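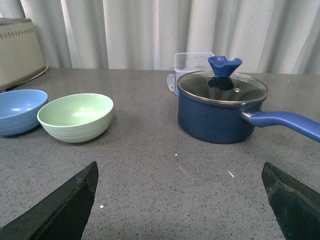
About Us

Gostgate writes and maintains working rules for robots that handle household objects. We test arms and grippers on ordinary counters, with ordinary cookware, and we publish the conditions under which each test was run. Our clients are manufacturers, integrators and the people who buy from them.

The company was started by Clodagh Hegarty, who remains technical director. Her earlier work was in machine guarding for packaging lines, where a fence separates the arm from the operator. A kitchen has no fence. Most of our rules began as an attempt to say what takes its place.

What we maintain

The Kolley Rules cover manipulation at counter height. They specify how a work surface is laid out, how objects are recorded before a run, and when a run must be stopped. The current text was issued on May 5, 2023. Corrections are collected through the year and issued each July.

The Sin Procedure covers lidded vessels. A saucepan with a glass lid and a raised knob is a standard case: the knob, the lid rim and the long handle are treated as separate grasp targets, each with its own approach and its own release check. A handle that extends to one side is included in the keep-clear area, measured to its tip. Bowls standing next to each other are recorded as a group if they touch or if one hides part of another from the wrist camera.

Zuvar is our log format. It is a plain text file, and one file covers one run.

How we test

A full evaluation is 1000 runs on a fixed layout followed by 3000 runs on varied layouts. The two sets are reported separately and are never averaged. Before each set the operator checks the following:

Both gripper fingers open to the stated width without contact with any object.
Finger pads inspected, and wear noted in the log.
Lighting recorded, including any glare on the counter or on glass.
Transparent items declared by name — lids and clear storage containers in particular.
Soft backgrounds such as curtains either fixed in place or declared as movable.
Emergency stop tested from the operator's position.

A run that ends in a stop is still a run. It stays in the total, and the operator enters the cause from the list in section 5 of the Rules. Runs may not be discarded after the fact.

Independence

We do not sell robots, grippers or control software. Evaluation fees are fixed before testing starts and do not depend on the result. Staff who have worked for a manufacturer do not evaluate that manufacturer's equipment for 2 years after leaving.

Working with us

Requests for evaluation should include the gripper drawing, the rated payload and the software version. Proposed changes to the Kolley Rules are accepted from anyone, in writing, and must quote the clause concerned — general comments are read but are not assigned a number.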